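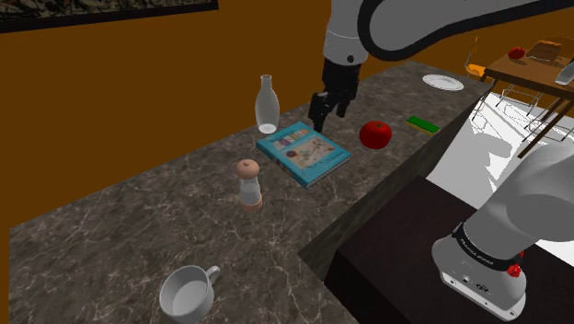

Simulated counter, single arm, gripper above the book. Mug, shaker, bottle, red fruit, sponge and plate on the same surface.

Stonda counter-clearing set

README, last changed Mon 21 September

What this is

Stonda is a set of simulated episodes in which one robot arm picks up and puts away things left on a counter. It was made for the staff kitchen and tea point work at Sumampouw, a serviced office building where the kitchens on all floors are cleared by the same small team. The set is used to train and check a clearing policy before it goes anywhere near the real counter on the second floor.

The files are shared with the clearing team as well as with the people who write the code, so this README tries to cover both. If you only want the part about shifts and duties, go to "What changes for the team".

Contents

3,000 episodes in total. Each episode has the rendered views, the joint positions of the arm, the gripper state, a written instruction and a result flag (done, partly done, failed). Failed episodes are kept in. Please don't filter them out and then report a success rate on what is left.

The instructions are short and written the way the team gives them to each other:

put the book by the wall
move the mug away from the edge
sponge on the plate
leave the bottle where it is

The last kind matters. In the real kitchen a good part of clearing is knowing what to leave, and the first version of the set had no such instructions. Saodah Kwok, who runs the early shift, asked for them in May after watching a trial run tidy away things that people were still using.

Folders

episodes/ - one folder per episode, numbered
instructions/ - plain text, one line each, same numbering
layouts/ - start positions of every object
held_out/ - 73 layouts that must not be used for training
notes/ - comments from the clearing team, lightly edited

The held-out layouts were drawn up by Izzati Liem and Getsemaní Xolalpa from their own shifts. They are more awkward than the generated ones. Objects stand closer together and handles point the wrong way.

How the layouts are made

The counter and the arm's mount stay fixed. Objects are placed at random within limits, then the layout is checked so that nothing overlaps at the start. A table and chairs stand past the end of the counter as background. Things on that table are never a target, and an episode in which the arm reaches for them counts as failed.

Rendering is done with Patari, our in-house wrapper. You don't need it to read the files, only to make new ones. Set-up steps are in the Patari README and are not repeated here.

What changes for the team

This section was agreed between the clearing team and Edvin Haugland for the building office. It describes the arrangement on the second floor only.

The arm does the counter between half past two and four in the afternoon, when the kitchen is closed to staff. Before this, one person did that hour and a half alone, between two other jobs. That person now does the fridge, the bins and the stock check in the same slot, and looks in on the arm at the start and the end.

Hours are unchanged for all 4 people on the rota. The job description has been rewritten to include starting and stopping the arm, and the pay grade is under review. The review has not finished and this README will not guess at the outcome.

Some of the work has got slower. Anything the arm fails on has to be done by hand afterwards, and the report has to be filled in as well. Izzati puts this at 40 minutes on a bad day. There have been fewer bad days over the summer, but the form is still too long and a shorter one is being tried.

Wiping down remains a job for people. The arm moves objects and does nothing else, whatever the notice on the kitchen door may have suggested.

Known problems

Clear and half-clear objects are the weakest group. The policy often closes the gripper too high on the bottle.

Flat objects are next. A book lying square to the arm is usually fine, a book turned at an angle much less so.

Lighting is the same in every episode. The real kitchen has a window and gets low sun late in the year, so expect results to drop.

There are no liquids. A mug in the set is treated as empty. On the real counter the team checks mugs by hand before the arm is started, and that step stays until there is something better.

People are not modelled at all. Do not use this set to make any claim about safe working near the arm. The safety file is kept separately under Pidness and Ilham Pasaribu holds the current copy.

Reporting faults

Send the episode number, what you expected and what happened. Comments from the team can be written in any form, or told to Ilham at the Monday handover - they all go into notes/ with the name left off unless you ask for it to be kept.

Use and sharing

Internal use at Sumampouw and by the partners named in the agreement. The notes folder is not to be passed on outside the building without asking the clearing team first.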